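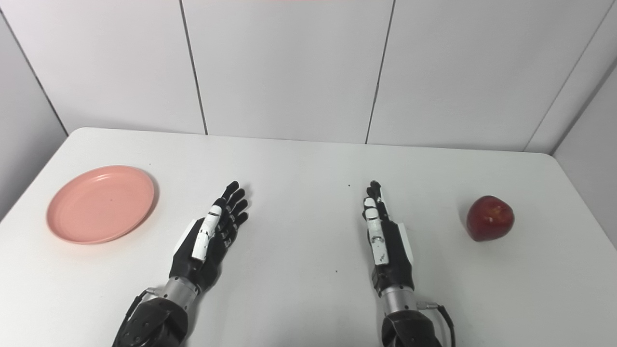
Tikadley Cricket Club Questions Sonari's New Bowling Ratings

Club asks for the working behind the numbers before they are used in team selection

TIKADLEY, February 16, 2024 – Tikadley Cricket Club said today that it will not use the Sonari bowling ratings to pick its one-day side this season, and has asked the company to explain how the table is put together.

The ratings, which run on software from Firneo, place Tikadley seam bowler Theophilus Bonsu second among 300 bowlers in regional one-day cricket. The club is pleased for Bonsu, who took 31 wickets last season. It is less pleased with the table.

"Theo had a very good year, and we didn't need a computer to tell us so," said Réjean Kowalchuk, head coach at Tikadley. "What I would like to know is why he went up two places over the winter. He didn't bowl a ball. I asked, and I was told the model had been refreshed. I don't know what that means, and I'm not sure the person who told me did either."

Sonari says its ratings draw on 3,659 innings and give each bowler a score for wickets, run rate and "match pressure." The first two can be checked against any scorebook. The third has not been defined in anything the club has received. Kowalchuk said that a wicket taken with the game already won seems to count for as much as one taken in the opening over, though he would be happy to be shown otherwise.

The club has put these points to Sonari in writing:

How is match pressure worked out, and who decides?
Are dropped catches recorded, and by whom?
Why do spin bowlers who play their home games at Sandhu score so well as a group, on a pitch known to turn?
Can a player see his own record and have a mistake fixed?

Bonsu said he had looked at the ratings once. "My mother printed it out," he said. "It's nice to see your name up there. But I bowled badly in three of those games and got wickets anyway – full tosses, caught on the boundary. If the table thinks those were my best days, I'd be careful with it."

Tikadley will go on choosing its side from net sessions, match figures and the views of its coaches. The club will look at the question again in May, provided it has had answers by then.

Sonari's reply, if one comes, will be posted in full on the club's news page.

Media requests should be sent to the Tikadley Cricket Club office.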